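Studosance

Shop | Wordbooks | Refills | Postage | Say hello

The Ranach Wordbook
A dictionary with the words left out
£30
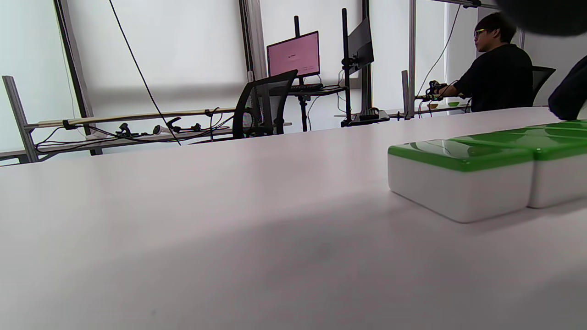
I grew up in a house with at least three words for the end of a loaf and none of them are in any dictionary I own. My gran's was different from my dad's, and my dad's was different from the one my cousins used, and we'd all happily argue about it over the toast. When I started looking for somewhere decent to write these things down I found lovely notebooks, and I found vocabulary books for people doing French GCSE, and I found nothing in between. So I made one!

The Ranach Wordbook is laid out like a proper dictionary. Headword, how you say it, what it means, who says it, where you first heard it, and a line for using it in a sentence. The only thing missing is the words, and those are yours. There's room for 1,386 entries, which sounds like loads until you sit down with a relative who's in the mood to talk.

It works for family slang, for dialect, for a language you're half losing or half learning, for the peculiar things people say at your work. I've got customers using it for sign language (more on that further down) and I've got one on my own desk that is entirely words for weather.

What's in it

A to Z pages with a thumb index cut into the edge, so you can find S without swearing. The letters don't all get the same space. I gave extra pages to S, B, C and P and took them off X, and I got quite a few emails about the first edition because I'd been mean with G. G is fatter now.

After Z there are 12 spare sections with blank tabs. If your alphabet has letters mine hasn't, or doesn't work like mine at all, label them however you want. If you'd like the whole book with blank tabs from front to back, pick "unlettered" from the menu, same price.

Then 57 prompts at the back. These are questions to get somebody talking, and they're the bit I spent longest on. What did you call the alley behind the house? What do you shout to the dog? What's the rude word for a nosy neighbour, and is there a polite one? Some of them will get you nowhere and some will keep you at the kitchen table till eleven at night.

And 40 plain pages with no lines on them at all, for drawings, maps of who said what, songs, recipes, anything that won't sit in a column. Language isn't only the spoken stuff. My aunt had a way of tapping the side of her teacup that meant it was time to leave, and there's a drawing of that in mine.

The making of it

Sewn binding, cloth cover, opens flat and stays flat once you've bent it back a few times (do be firm with it). The paper is uncoated and a bit creamy, and takes fountain pen as long as you're not using something ridiculously wet. Felt tips will go through. Pencil is lovely on it.

The printing is done by Pavlović, a small press a short bus ride from me, who put up with a great deal of fuss over the grey of the lines. It had to be dark enough to write on and light enough to vanish once you had. We got there on the sixth try, I think. I'd stopped keeping notes by then.

The headings are set in a typeface I drew myself, called Nullton. It has accents coming out of its ears, because I was fed up with seeing people's names printed with the marks knocked off. If there's a character you need on your cover and I haven't drawn it, tell me and I'll draw it. It takes me an evening and I enjoy it.

Colours

Rust, bottle green, ink blue and a mustard that looks more orange on some screens than it does in the hand. The ribbon doesn't match the cover on any of them, on purpose. Mustard sells out first and usually comes back in August.

Lettering on the cover

You can have up to 30 characters stamped on the front, counting the spaces. Most people have a surname or the name of a place. I've also done the full text of a family insult, which just about fitted. Stamping adds £6 and a few days. Please check your spelling before you press the button - I copy exactly what you type, capitals and all, and once it's in the cloth it's there for good.

Using it for sign

I didn't think of this one, a customer did. There's a different page layout now with a wide box where the pronunciation line would be, big enough for two or three sketches of a hand or for sticking in a small photo. You get fewer entries this way as each one takes up more room. Choose "picture layout" when you order. It's handy for small children too, and for anybody who'd sooner draw a thing than describe it.

A few things people ask

Can I get it in a language other than English? The field labels, yes, sort of. There's a version with no labels at all, only little marks, and a loose card explaining what each mark was meant for. You can ignore the card.

Does it have to go in alphabetical order? It does not. Mine is alphabetical for the first few letters and then goes completely to pot.

Is there an app? No. I've been asked a lot, and I do see why, but I like that you can tell whose handwriting it is.

Can we have several for a class or a reading group? Yes please. Five or more and I take a bit off, so write to me before ordering and I'll send you a price. I can put the school or group name on the covers as well.

Can you fill it in for me? Oh, I'd love to, but no.

Postage and returns

Plain books go out every Tuesday. Order by noon the day before and yours should be in that lot, otherwise it's the week after. Stamped ones follow when they're ready and I'll email you. Postage in the UK is included. Everywhere else is worked out at the checkout and I'm sorry in advance, it's a heavy book.

If you don't get on with it, send it back clean and I'll refund you. I can't take back stamped ones unless I've made a mess of the stamping, in which case you'll get a new one and can keep the wonky one for shopping lists.

Goes with

Ranach Refill, extra plain pages, hole-free, tuck into the back pocket, £5
Ranach Pocket, the little one, no thumb index, for taking on the train, £12
Prompt sheet on its own, folded, £3

Currently in stock: rust, bottle green, ink blue
Mustard: email me and I'll put you on the list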